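트레네비코(Trenevico) 공용 주방 정리·포장 단기 근무자 모집

사내 공용 주방과 탕비실 식탁을 정리하고 쟁반과 식기를 포장할 분을 찾습니다. 경력은 보지 않습니다.

모집 인원: 20명
근무 기간: 10월 중 5일
근무 장소: 트레네비코 본관 주방 및 528호 탕비실
근무 시간: 오전조, 오후조 중 선택(신청서에 표시)

하는 일
- 식탁 위 식기와 쟁반 치우기, 식탁 닦기
- 나무 쟁반 닦아서 말린 뒤 크기별로 분류
- 쟁반 사이에 종이나 필름을 끼워 상자에 담기
- 상자 겉면에 품목과 수량 적기
- 수납장 선반 비우고 다시 채우기

지원 자격
- 만 18세 이상
- 앉거나 서서 손으로 하는 작업을 계속할 수 있는 분
- 한국어로 된 작업 안내문을 읽을 수 있는 분

우대 사항
- 식당, 카페, 물류 포장 근무 경험
- 5일 모두 나올 수 있는 분

점심 식사와 앞치마, 장갑을 제공합니다. 반지와 팔찌는 작업 전에 빼 주세요. 향이 강한 핸드크림도 쓰지 않습니다. 보관함은 528호 입구에 있고 열쇠는 출근할 때 받습니다.

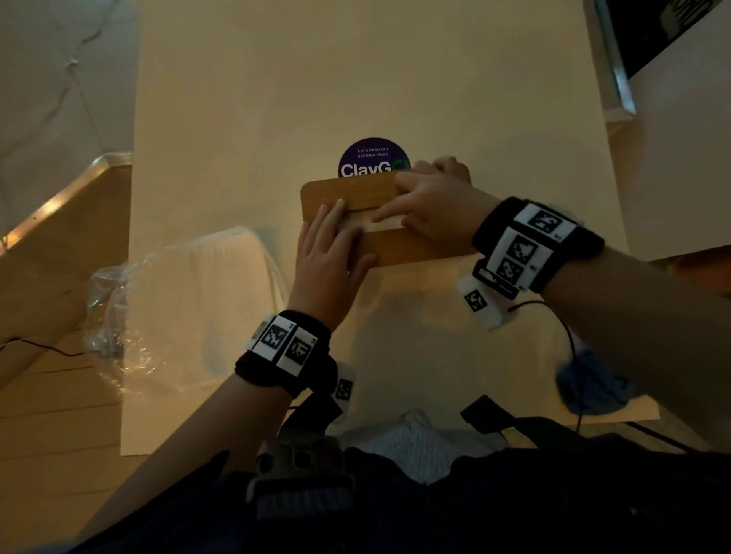 식탁 위의 나무 쟁반. 뒤쪽에 ClayGo 스티커가 붙어 있다.

주방을 쓴 사람은 자기 자리를 치우고 나갑니다. 근무자도 쉬는 시간에 쓴 컵과 접시는 직접 씻어 주세요.

지원 방법: 1층 안내 데스크에서 신청서를 작성해 제출하거나 내선 1235로 전화
담당: 블라제나 폴라크(Blažena Polák), 페테르 하예크(Peter Hájek)
신청서에는 이름, 연락처, 가능한 날짜를 꼭 적어 주세요. 인원이 차면 접수를 마감하며, 선정된 분께는 문자로 알려 드립니다.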